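Puesta a punto del Begay en la sala de estar

Galería del taller. Textos: Kirsty Jardine

El Begay es un manipulador móvil de un solo brazo, con base de ruedas, columna elevadora y pinza de dos dedos. En el taller de Dresach, en Girkanmont, lo tenemos dedicado a una tarea: recoger objetos pequeños de una mesa baja y llevarlos a una bandeja. Esta página recoge cómo se prepara la sala donde trabaja y qué mantenimiento lleva la máquina. La revisión es la de abril.

La sala está amueblada como un salón corriente. Los muebles grandes forman parte de la instalación: el mapa de la base se hizo con ellos en su sitio y, si alguien mueve el sofá un palmo, el Begay se para a mitad del recorrido y pide relocalización. Por eso lo primero de cada turno es comprobar los muebles y lo segundo es encender el robot.

La posición de salida está a 183 cm del borde de la mesa, medidos desde el centro de la base. Hay que medirlo con cinta. Durante un tiempo lo hicimos a ojo y la mitad de los fallos de agarre venían de ahí. 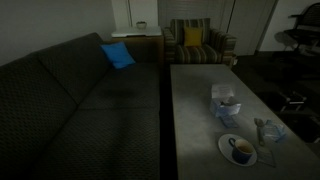
La mesa de centro con taza, platillo, cuchara, caja y bolsa de plástico. Detrás, el sofá y el sillón de rayas.

La taza azul marino va sobre el platillo blanco. Para la pinza son dos objetos distintos y se recogen por separado, primero la taza. El agarre se programa por el asa; si el asa no queda accesible, el brazo busca el borde superior, con la fuerza reducida.

La cuchara es el objeto más difícil de la mesa. Es fina, brilla y apoya casi entera sobre el tablero. Los dedos tienen que bajar hasta rozar la superficie, y para eso la altura de la mesa tiene que estar bien metida en el programa. Un error de pocos milímetros basta para que la pinza cierre en el aire o para que salte el limitador de par.

La bolsa arrugada y transparente da problemas a la cámara de profundidad, que a ratos ve la mesa a través de ella. El programa la localiza con la imagen de color y usa la profundidad solo como comprobación. No hay que alisarla ni doblarla al preparar la mesa.

Calibración de la cámara

Se hace con la placa de puntos apoyada en la mesa despejada. El brazo recorre 13 posturas y en cada una toma una lectura. Si una lectura falla, se repite esa postura, no la serie completa. El resultado se guarda en Marnville, que es el programa desde el que se manejan las recetas, con la inicial del técnico y el turno.

Antes de calibrar:
Limpiar la lente con paño seco de microfibra.
Dejar la máquina encendida veinte minutos.
Comprobar que el soporte de la cámara no tiene holgura. Son cuatro tornillos M4 y se aprietan en cruz.
Retirar los objetos de la mesa.

Si el error final sale por encima del límite, repetir una vez. Si vuelve a salir, mirar el soporte antes de tocar nada del programa. En marzo perdimos una mañana entera cambiando parámetros y era una arandela.

Pinza

Las almohadillas de los dedos se cambian cada 2.000 cierres. El contador está en la pantalla de servicio, segunda pestaña, y se pone a cero a mano después del cambio. Las almohadillas gastadas se reconocen por el brillo en la punta. Una almohadilla brillante todavía coge la caja, pero la cuchara se le escurre.

Para el cambio, brazo en postura de servicio y freno puesto. Sacar el pasador, tirar del dedo hacia delante, despegar la almohadilla vieja y limpiar el resto de adhesivo con alcohol. La nueva se presiona un minuto. Después se hace un cierre en vacío y se anota la lectura de cero.

Las guías llevan una gota de aceite fino por lado. Con más aceite acaba habiendo aceite en las almohadillas.

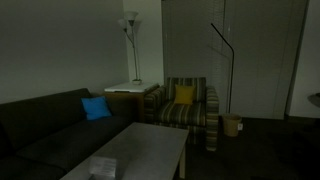
El mismo rincón con poca luz: sofá con el cojín azul, sillón con el cojín mostaza y las persianas cerradas al fondo.

Los dos cojines sirven de referencia visual para la base. El azul marca el sofá y el amarillo mostaza marca el sillón. Son lo que mejor distingue el programa cuando la luz es floja, así que cada uno va siempre en su asiento. Quien los lave, que los devuelva a su sitio.

La lámpara de dos tulipas de la mesita se queda apagada en las series con poca luz. La lámpara negra de pie, junto al sillón, tiene un tallo muy delgado y el sensor de la base no siempre lo detecta. En el mapa lleva una zona prohibida dibujada a mano. Si se cambia de sitio la lámpara, hay que mover también la zona.

La moqueta oscura devuelve poca señal y además suelta pelusa.

Ruedas y base

Cada semana se levanta la base sobre los tacos y se sacan las pelusas de los ejes con pinzas largas. La rueda trasera izquierda es la que más junta. En la última limpieza le cambiamos el rodamiento porque hacía ruido al girar; el nuevo va bien, aunque el tornillo de la tapa está algo pasado y queda pedido el repuesto.

Los sensores del borde se limpian con el mismo paño que la lente. Los contactos de carga, con un lápiz de fibra, sin lijar.

Batería

Se carga entre turnos. Por debajo del nivel 9 de la escala de servicio la columna sube más despacio y los tiempos dejan de ser comparables, de modo que esas series no se guardan.

Pendiente para la próxima revisión: tornillo de la tapa de la rueda, funda nueva para el cable de la muñeca y volver a medir la altura de la mesa de centro. Los avisos de avería se apuntan en el cuaderno que está junto al cargador, con la hora.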